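十月の机のまわり、または「ちょうどいい下手さ」について

夕方の五時を過ぎると部屋の西側の窓から急に光が入らなくなって、ああもうそんな季節なのだなあと思いながら、この文章を書いています。前回の更新から間があいてしまいました。お便りをくださった方、返事が遅くてごめんなさい。全部読んでいます。

この夏から、わたしはSurarenという小さなプロジェクトで、ロボットアームに片づけを教えるためのお手本を集める仕事をしています。「教える」といっても、プログラムを一行ずつ書くわけではなくて、人間がアームを遠隔で操作して、小さなボトルをかごに入れたり、箱を移したりする。その動きとカメラの映像を、まるごと一回分の記録として残す。それを何度も何度も繰り返して、たまったものを学習にまわします。わたしの担当は学習のほうではなく、ひたすら「ためる」ほうです。

最初の目標は1,000本でした。1,000本と聞いたとき、わたしはのんきに「二週間くらいかな」と思ったのです。計算の上ではそうなるはずでした。ところが初日に残せたのは25本で、しかもそのうちの何本かは、あとで見返したらカメラのひとつの記録が途中から抜けていました。翌日は38本。ようやく慣れてきたかなというところで、今度は肩がこってしまって、帰りの電車でつり革をつかむのもおっくうでした。腕を動かしているのはロボットなのに、こるのはこちらの肩なのですから、不思議な仕事です。

さて、きょう書きたかったのは、お手本の「上手さ」のことです。

始めたばかりのころ、わたしはとにかくきれいな動きを残そうとしていました。まっすぐ近づいて、迷わずつまんで、すっと運んで、置く。つかみそこねたら、その回は捨ててやり直し。机の上の配置も、自分がやりやすいように少しずつ整えてしまうのですね。悪気はないのです。料理をするときに、まな板を手前に寄せるのと同じで、手が勝手にそうしてしまう。

それを見ていたロジメイレ・サレスさんが、ある日の昼休みに、パンをちぎりながら言いました。「あなたの記録、全部同じ人が同じ机でやっているみたいに見えるよ」。いえ、同じ人が同じ机でやっているのです、と言いかけて、やめました。言われた意味はよくわかったからです。かごはいつも同じ角度、ボトルはいつも手の届きやすいところ。これで覚えた機械は、かごが少し斜めになっただけで困ってしまうでしょう。実際、試しに動かしてもらったときには、かごの十センチ手前で律儀にボトルを放してくれました。転がっていくボトルを追いかけながら、あれはわたしの癖がそのまま出たのだなと、ちょっと恥ずかしかったです。

それからは、やり方をだいぶ変えました。

まず、配置を自分で決めるのをやめました。紙に書いた番号を引いて、出た番号のとおりにかごやトレイを置きます。これはアデル・マフルースさんの案で、わたしは最初「くじ引きですか」と笑ったのですが、やってみると、自分では絶対に置かないような場所に平気でかごが来ます。やりにくいことこの上ない。でも、そのやりにくさが欲しかったわけで、いまではくじの紙がすっかりくたびれて、角が丸くなってきました。

それから、つかみそこねた回も、すぐには捨てないことにしました。一度すべって、もう一度近づいて、つかみ直して、ちゃんとかごに入った。そういう回には「やり直しあり」という印をつけて残します。人間だって、棚の奥の瓶を取るときには一度や二度は指が空を切りますよね。空を切ったあとにどうするかは、空を切ったところを見せないと伝わらないのです。ただし、あまりに長く迷っている回は別で、わたしが途中で考えごとをしていたような記録は、さすがに外します(晩ごはんのことを考えていると、アームが宙でぴたりと止まるのでよくわかります)。

三つめは、かごに入れる品物を増やしたこと。かたい箱はつまみやすいのですが、そればかりだと指の閉じ方がいつも同じになります。細いもの、丸いもの、袋に入ったもの。とくに袋は厄介です。つかむ場所によって形が変わってしまうし、持ち上げたときに思わぬ方向へ傾きます。わたしは袋の番が来るとつい深呼吸をするようになりました。

言葉のほうの仕事もあります。一回ごとに「ボトルを青緑のかごに入れる」というような短い指示文をつけるのですが、これが地味に難しい。同じかごを、わたしは「青緑」と書き、ドーアー・ワッザーニさんは「緑っぽい青」と書く。そろえたほうがいいのか、ばらばらのほうがいいのか、二人でお茶が冷めるまで話し合いました。結局、色の呼び方はそれぞれに任せて、「入れる」と「載せる」の区別だけはきっちり守ることに決めました。縁のあるものには入れる、平たいものには載せる。トレイは縁が低いので、どちらにするかいまだに迷います。表のいちばん下に「保留」という欄ができていて、そこだけがどんどん伸びていきます。

もうひとつ、記録の付け方で助かったのは、紙のノートに戻したことでした。集計そのものはTremanceという内輪の道具に入れるのですが、そのときの手ごたえのようなもの、たとえば「右の腕が先に出すぎて、左が遠慮した」とか、「かごの縁に一度あたった」とか、そういうことは数字の欄には入りません。アームを二本使う回では、どちらがいつ譲るかがとても大事で、これはもう、狭い台所に二人で立つときの呼吸にそっくりなのです。ノートをめくると、そういう書きこみばかりがあって、読み返すとなかなか楽しい。誤字も多いですけれど。

今月に入ってからは、一日に47本残せた日もありました。たくさん残せた日がよい日かというと、それもまた微妙で、見返してみると後半の動きがずいぶん雑になっています。速いけれど、置き方が乱暴。そこで、休憩をはさむ間隔を短くして、休憩のたびに品物を入れ替えることにしました。数は少し落ちましたが、夕方の分まで安心して見ていられます。

そうそう、カメラの話も少しだけ。うちでは上から全体を見るものと、手首のところにつけたものを一緒に使っています。操作しているときには、つい上からの映像ばかり見てしまうのですが、細いボトルをつまむ瞬間だけは手首のほうが頼りになります。逆に、腕を大きく動かすときに手首の映像を見ていると、乗り物酔いのようになります。この切り替えが目に染みついてくると、操作がぐっと楽になりました。新しく入る方には、最初の日にこれだけはお伝えしようと思っています。

上からと、手首からと、一枚ずつ載せておきますね。 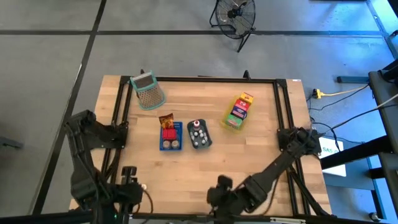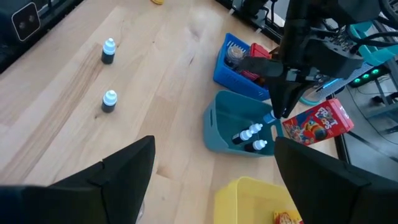 シャイマー・アムラーニさんからは、この記事の下書きを読んだあとに短いメッセージが届きました。やり直しのある回を残すのは賛成だけれど、失敗したところと立て直したところを同じひとつの印でまとめてしまうのはもったいない、どの時点から立て直しが始まったのかを書いておけば、あとで失敗の部分だけを外して使うこともできるはずだ、とのこと。それから、くじ引きの番号も記録と一緒に残しているのか、とも聞かれました。

番号は、残していませんでした。ノートの端に書いてある日もあれば、ない日もあります。あしたの朝、いちばんに欄をひとつ増やして、立て直しの始まる時刻のほうは、まず手元の「やり直しあり」の分から順に書き足していくつもりです。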